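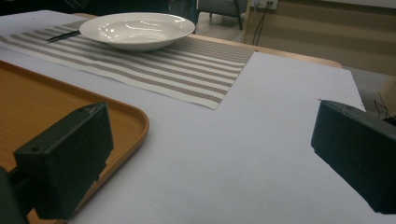 Table setting task, Nornberg lab: plate, striped placemat, tray.

Call for participants: does demonstration really teach a robot to lay a table?

A lot is claimed for learning from demonstration. People do a chore with hand-held grippers, a program is trained on the recordings, and a robot is supposed to do the chore afterwards. Our own June report on the Nanus method gave a good result from 3,053 recordings. We are no longer sure what that result means. Most of the recordings came from 11 people who all work here and who may have picked up each other's habits.

The Gough study will repeat the work with people who have never held one of our grippers.
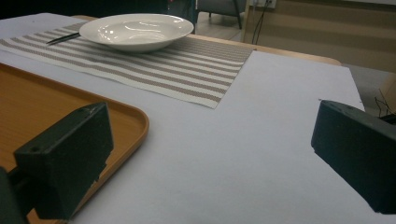 We want 100 adults, each for one visit. You will work at a table with everyday tableware and a tray, using a gripper in each hand, and repeat a short task until the session ends. It is dull in places. Your arms may get tired, and you can stop whenever you like without losing your payment, a Litico gift card.

You need to be 18 or over and able to use both hands. Left-handed people are very welcome, as we had too few last time. Please don't apply if you have worked on robot arms or took part in the earlier study.
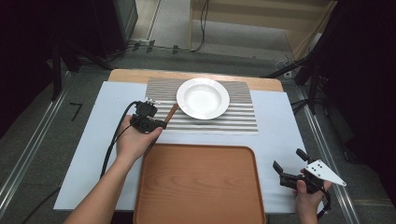 Page last changed: October 21, 2025

Cameras record the table and your hands. Faces are removed before anyone outside the project sees the recordings.

We can't promise that your work will make a better robot. If the new results are worse than the June ones, we will publish them all the same, next to the old figures.

To apply, fill in the short form at the Nornberg front desk or ask for it by post. There are 9 places left in the first group.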